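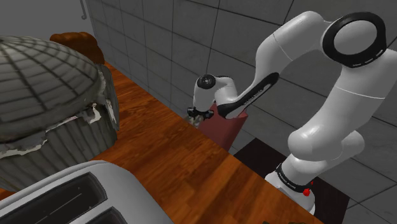
Simulator view of the counter layout, arm parked over the back edge. Toaster is bottom left.

Thread: Arm for the prep counter, is the quote sane?

nhyira_d
Got a quote from Parnitar for one white arm, base, gripper mount and a year of their Zellum planning software. They want a deposit by March. Render above came out of the Zellum demo. Hardware part looks fine to me. What bugs me is a line for "cell integration" at 16 days of labor with no breakdown. Has anyone paid that and felt OK about it?

grgic_o
No. Ask what happens on day one through day 16. We got 11 days quoted on a simpler job and most of it was two people waiting for our electrician.

Also, a render sells you a counter. Does it tell you anything about reach? The base is tucked in behind the wood and the arm has to come left across the back. I'd want to know if it gets to that toaster at all, and with what payload left at full stretch.

shirin_sh
Disagree a bit with Ognjen. Sim first is the cheap way to find out. We moved our base three times in software before we drilled anything. Would have been three sets of holes in the real one.

grgic_o
Sure, if the sim matches your room. Nhyira, is that your toaster or one out of their library? Same with the big gray domed thing next to it. If they didn't measure your stuff, the clearances are decoration.

nhyira_d
Library parts, all of it. The counter length is ours, I sent them that. The red bin behind the wrist is theirs too, ours is wider.

M_Gholamreza
Then the quote is for somebody else's kitchen. Send them real dimensions and make them redo it before you pay anything. And look hard at renewal. Soltani sold us a license at 984 a seat for the first year and wouldn't put the second year in writing. We walked.

shirin_sh
Fair about the renewal – get that in the contract. I still wouldn't skip the software. Drop a seat if you have to.

nasrin_b
What's the arm supposed to do? I've read this twice and I see a price but no task. If it's loading a toaster, a person does that in 5 seconds while doing something else.

nhyira_d
Loading and clearing during the morning rush, then moving bins. The boss likes the idea more than I do.

nasrin_b
So rent one. Fadatach does monthly, gripper not included. Put the bins on it for a month and write down every time somebody has to walk over and reset it.

grgic_o
+1 to renting. Budget for guarding too, I don't see a line for it in what you posted.

nhyira_d
There isn't one. Asking them tonight, and for the 16 days split out. Will post what comes back.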